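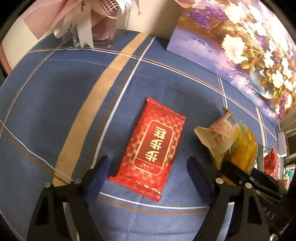
Figure 1. Red packet with gold lattice print and crimped ends, on the blue plaid cloth.

Stullon Small-Format Packaging Sort
Progress report, second period, ending October
Prepared by Vesna Hoxha for Ermira Obradović, Skisora Fund

1. Scope of the period

The work plan for this period covered three items: completing intake of the mixed packets held at the Arkari store, settling the category list, and testing the packing layout for the reference trays. Intake is complete. The category list is settled except for one group, described in section 4. The tray layout has been tested at one size only.

No change to the total budget is requested. A transfer between two lines is requested in section 6.

2. Intake

Total intake stands at 2,592 packets. All are small sealed packages of the single-serve type, from food and drink suppliers, received in open cartons without an inventory. Each packet was given a running number on a paper slip, and the slip and packet were placed together in a clear sleeve. Packets with a broken seal were logged and removed on the same day.

Of the total, 321 had a broken or doubtful seal. The doubtful ones were treated as broken. This is higher than the first report projected, and the difference comes mostly from two cartons that had been stacked under heavier goods before delivery. The Đorđević warehouse has confirmed that the remaining cartons of that type were stored on the upper shelf, and none of those showed the same damage.

3. Working surface

The first report listed the sorting surface as an open issue. The bare table top was reflective under the ceiling lights, and foil and gloss packets were hard to read on it. A cloth cover was put in place at the start of the period. It is deep blue with a plaid of tan and white stripes, and has enough texture to keep a packet from sliding when it is set down.

Two points on the cloth:

Contrast. Red, yellow and white packets stand out clearly from it. Dark blue and black packets do not, and these are now sorted on a sheet of white card laid over the cloth.

Stripes. The thin white lines were at first used as a rough guide for lining up packets in rows. This was dropped. The cloth shifts during the day and the lines do not stay square to the table edge. Rows are now set against a wooden batten.

The cloth is shaken out at 4 p.m. and washed when needed. A second cloth of the same pattern has been bought so that sorting does not stop on wash days.

4. Categories

The category list has been reduced from the draft version. Packets are now sorted by closure first, then by surface print, then by language of the main panel. The draft put language first, which slowed the work, as only some of the sorters read more than one script.

Closure. Most packets are crimped at both short ends, with a serrated edge. The red packet in Figure 1 belongs to this group. Slight crumpling at a crimped end is recorded as "handled" and does not move a packet to the damaged log.

Surface print. Three values are used: plain, repeating pattern, and picture. The packet in Figure 1 is entered as a repeating pattern, with a gold lattice over red and a central outlined panel.

Language of main panel. The value is taken from the largest characters on the panel. For the packet in Figure 1 this is Chinese, with three large gold characters. Smaller text and the marks printed along a sealed end are not used for sorting.

Orientation has been a source of uneven entries. Many packets have no obvious top once both ends are crimped alike, and sorters who do not read the script on the panel sleeved them either way up. The rule adopted is that the main panel is read upright, and the sleeve slip goes at the foot. Sleeves filled before the rule came in are being checked, and 257 have been turned so far.

The unsettled group is packets with two main panels of equal size in different languages. A separate value, "double," has been proposed. It would add one column to the register and would require a second pass through the sleeves already closed. A decision is needed before the next period begins.

5. Reference trays

One tray has been built and filled. It holds 200 packets in sleeves, standing on edge, with card dividers between categories. Standing the sleeves on edge saves space compared with the flat layout in the work plan and lets a single packet be pulled without lifting the others. The dividers supplied are slightly too short and lean when a section is partly filled. Taller dividers have been cut from stock card and fit correctly.

The flat layout will still be needed for thick packets, which push the sleeves apart. A shallow tray for these has been drawn but not built.

6. Spending

Spending on sleeves was over the line. The first batch of sleeves was too narrow for the wider packets, and a second size had to be ordered. Spending on transport was under, as the last two deliveries from Arkari were combined. We ask to move the unspent transport amount to consumables. The table of costs has been sent separately.

7. Next period

Finish checking the orientation of sleeves closed before the new rule.
Apply the decision on the "double" value.
Build the shallow tray and fill it with the thick packets.
Fill the remaining standing trays in register order.
Deliver the register in spreadsheet form, with one line per packet.

The main risk to the schedule is the second pass described in section 4. If the value is approved early in the period, the pass can be combined with the orientation check and no extra time is needed. If it is approved later, the final delivery moves back by two weeks.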